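4.3 Bin Picking Station: Preparing a Practice Run

This section applies to the practice station used by Dastar Robotics Club members. Read 4.1 (Power-Up) and 4.2 (Homing the Arm) first. Two people are needed: an operator at the pendant and a loader at the bin.

CAUTION: The loader must not reach into the bin unless the arm is stopped and the operator has called "clear." The operator keeps the pendant in hand until the loader steps back.

Securing the bin

1. Place the bin on the table with the long side facing the operator's stool.
2. Fit the 2 clamps on the left side of the bin. Tighten by hand until the pads stop sliding, then give one more squeeze. Do not use a wrench or a cheater bar.
3. Push on the right wall of the bin with an open hand. If the bin moves, loosen both clamps and repeat step 2.
4. Do not peel up the tape on the tabletop. Replace any piece that has lifted at the edges before continuing.

Note: Moving the bin makes the saved pick area wrong. If the bin has shifted, run the Rakum area setup again (see 5.2) before loading any objects.

Checking the cables

5. At the pendant, select slow speed and move the arm through its full reach over the bin. Watch the cable loops at the wrist. They must swing free and must not touch the rim.
6. Check that no cable is pinched between the bin and the table.

CAUTION: A snagged cable can pull a connector out of the wrist. Stop the arm at once if a loop goes tight. Report damage to Arturo Zanetti and do not attempt a repair during a session.

Loading the objects

7. Take one mixed set from the shelf. A mixed set contains hard and soft items, light and dark colors, and at least one black item.
8. Lower the items onto the bin floor by hand. Items may touch or overlap. Do not stack them above the rim.
9. Step back and call "loaded."

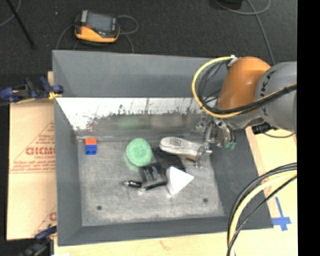
Figure 4-3. Gripper lowered into a loaded bin.

Running the picks

10. Start the pick program at slow speed. Each team gets 5 tries per load.
11. Write the result of each try on the log sheet: picked, dropped, or missed. If the gripper closes on two items at once, log it as picked and add a remark.
12. After the last try, send the arm home and call "clear."

Note: Dark items resting against other dark items give the most misses - do not adjust the lighting between tries to correct for this. Teams preparing for the January meet should log at least 4 full loads. Hand completed sheets to Assunta Carbone.

Section revised Jun 24, 2026. Continue with 4.4, Emptying the Bin.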